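Drencombe Library Replaces Wired Peripherals at Public Terminals

1/29/23

The Drencombe public library has begun replacing the keyboards and mice at its public computer terminals, according to a notice issued by the library's systems office. The work covers 238 workstations across the main building and the branches and is scheduled to finish in April.

The existing units were purchased in a single order and have passed their rated service period. Fault logs kept by the office list stuck keys, worn legends and damaged cables as the main causes of failure. Repair was ruled out on cost grounds – replacement key switches are no longer stocked by the supplier, Duvilus.

The new units will be connected by cable, as before. Wireless models were tested on the second floor for one season and rejected. Battery changes took more staff time than expected, and receivers had to be paired again after each system update. "A cable is one part that can fail, and we can see it when it does," said Ineke Verhoeven, head of systems.

Layout was a separate question. Compact keyboards without a number pad take up less desk space and cost less per unit. Staff at the tax help desk asked for the full layout to be kept, as most of their visitors enter long columns of figures.

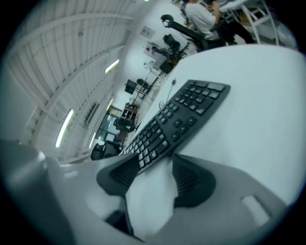

The specification sent to bidders calls for a full-size layout, dark keys with light legends, and a cable long enough to reach the rear of the desk. Contrast between key and legend was given more weight than in the last order, following complaints from older users. The general pattern is a familiar one: a black keyboard with the arrow keys in a separate cluster, a numeric keypad at one end and a thin black cable leaving the upper edge.

Old units in working order will be offered to schools in lots, with 100 set aside for the first round. Sem Wouters of the systems office is handling requests. Terminals will be taken out of service one row at a time, and reservations will not be affected.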